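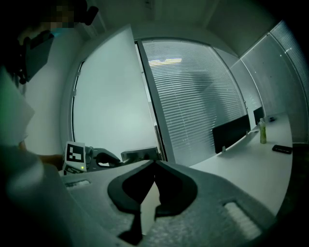
The forearm is where most of the muscles that bend your fingers live.

Why Are There No Muscles in Your Fingers?
By Flora Tennant

Wiggle your fingers for me. Go on, all of them, as fast as you can! Now put your other hand around your forearm, a little way below the elbow, and wiggle them again. Did you feel something moving under the skin, like a small animal turning over in its sleep? Those are the muscles doing the wiggling, and they are a surprisingly long way from your fingertips.

Your fingers have bones in them, and skin, and blood vessels, and plenty of nerves for feeling things (which is why a paper cut hurts so much), but they have almost no muscle at all. The only ones in there are the teeny tiny kind that make hairs stand up when you are cold. The muscles that bend and straighten your fingers are in your palm and, mostly, in your forearm.

So how does a muscle up near your elbow move a finger? It pulls on a tendon. A tendon is a tough, smooth cord, a bit like a strong piece of string, with one end joined to a muscle and the other end joined to a bone. When the muscle gets shorter, it tugs the tendon, and the tendon tugs the bone. If you have ever played with a puppet on strings, you already know how this goes.

Muscles can pull but they can't push. That means you need one set to curl your fingers and another set to straighten them again. The curling muscles are on the inside of your forearm, the softer side, and the straightening ones are on the back. Spread your hand wide and look at the back of it, and you may see the straightening tendons standing up in ridges that run toward your knuckles.

Try this at the table

Make a fist, then fold it inward at the wrist as far as it will comfortably go. Now try to squeeze hard. It feels weak and a little silly, doesn't it? With your wrist bent that way, the curling muscles are already bunched up short, so they can't pull very well. Straighten your wrist and squeeze again, and your strong grip comes right back.

A question from a reader

Kaiwen Xie wrote to ask why a ring finger is so hard to lift by itself. Lay your hand flat on the table with the middle finger tucked under, and try it! Some of the tendons on the back of the hand are linked together by little bands, and when the middle finger is folded down, it holds its neighbor down too. Your thumb has no trouble in that position, and you can lift it as often as you like.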